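Clearing a desktop of snack packaging and dishes

Cornby workspace guides — Desks and drawers
Last revised 2021-07-09 by Mamta Kandpal

Scope

These steps cover a flat-topped desk or cabinet with drawers below, used for both work and eating. They deal with food packets, small bowls and the crumbs that go with them. Cables and paperwork are covered in separate guides.

What you need

One bin with a liner
One tray for dishes
Two microfibre cloths
Soft brush, 33 mm or wider
Washing-up liquid and warm water

Step 1. Remove the electronics

Move laptops, phones and chargers to another surface. Close every drawer fully before you start, as crumbs pushed over the front edge will fall into an open one.

Step 2. Sort the packets

Check each packet before moving it. A part-full packet is folded down twice from the open end and clipped. An empty one goes in the bin. Do not judge by shape: a crumpled bag can still hold a fair amount in the bottom corners.

Lift packets from the middle with the open end upwards. Dragging a bag across the desk spreads crumbs and, with foil-lined types, can leave fine marks on a dark finish. If the bag is lying flat and you cannot tell which end is open, press lightly on the centre and feel where the air comes out.

Step 3. Move the dishes

Bowls go on the tray upright, including empty ones. Do not stack a bowl on a packet or inside a larger dish that has not been scraped. Carry the tray to the sink in one trip if the load allows.

Step 4. Brush, then wipe

Brush from the back edge to the front and catch the crumbs in your hand or a dustpan. Wipe with a damp cloth in straight, overlapping passes, then dry with the second cloth.

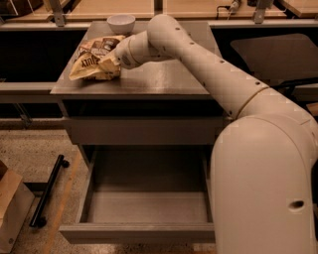

Dark grey and black tops show streaks more readily than pale ones. Use less liquid than you think necessary — two drops in 175 ml of water is enough — and change the water when it clouds. Grease from crisps needs a second pass. Leave the cloth on the spot for a minute before wiping again.

Step 5. Put things back

Return the electronics once the surface is dry. Clipped packets go in a cupboard or a lidded tin. If they must stay at the desk, use the top drawer and keep it for food only.

Faults

Sticky patch remains: repeat step 4 with warmer water.
Crumbs along the drawer front: open the drawer slightly and brush outwards.

Corrections to Rokeya Nanayakkara, Cornby.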